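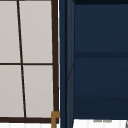

2018-02-22 - Navy cupboards and night orders

Day two of the new kitchen, if you can call it a kitchen when it only exists on my screen. I've got the window next to the big navy cabinet, dark brown against dark blue, and I must have looked at that join for half the morning. I'm fond of it now! The blue is lovely. I'd have it at home if Yhon would let me near a paint tin again.

So, the reason I'm up late writing. Deisy told us at the ten o'clock that Ticona (that's the ordering robot, well, the software that runs it) goes live in June. Not a trial, properly live. The arm at Clurndale will do the whole plate-up line for the breakfast trays, all 80 of them, and the pretend kitchens we build here are where it learns the room before it ever gets near a real one. I knew that was the plan. I've known since I started. It's different hearing a month.

Lemlem rang from Clurndale after lunch to go through the cupboard doors with me and we ended up talking for an hour. She's done trays there for 29 years. She starts at five, and she says the first 30 trays are the bad ones because your hands haven't woken up yet. Her wrist is gone, more or less, so she won't miss the lifting one bit. What she asked me was who'd notice when Mr So-and-so has stopped eating his toast. She spots it when the trays come back, and she tells the ward. I didn't have an answer. I wrote it down and said I'd take it to Deisy, and then I felt like a proper office person, taking things to people.

I did take it, mind. Deisy was decent about it. She says the idea is that the two early staff stay on and do the rounds with the trays instead of standing at the belt, so they'd see more of the patients and less of the porridge. That sounds good to me. Edith says she heard the same promise at Detositz when the packing line went in, and it held for a year and then the hours got shaved. She wasn't being sour, she just said it and went back to her sandwich. I keep thinking about it.

Cristian and I had a daft row over textures. He wants plainer fronts so everything runs faster, and I want the grooves kept in, seeing as real cupboards have them and Lemlem's certainly do. He said the robot doesn't care what's pretty. I said I wasn't talking about pretty! We've agreed to build both and see. He made me a tea afterwards, far too milky, and I drank it.

My own job's changed as well, now I think of it. Last year I was measuring rooms with a tape and a clipboard, out in the van with Yhon, getting lost on ring roads. Now most of it comes in as a file from Gatov and I fix what's wrong with it. Warmer, and I get home for tea. But I haven't met anyone new since the autumn except over the phone, and I do miss snooping in other people's kitchens.

Anyway. I've asked if I can go up to Clurndale and do an early shift with Lemlem before June comes round. Deisy said yes straight off, so now I'm stuck with a five o'clock start - my own fault. Lemlem says to bring flat shoes and eat something first.

Tomorrow: finish the cupboard fronts, send both lots to Cristian, ring Mum, find the flat shoes.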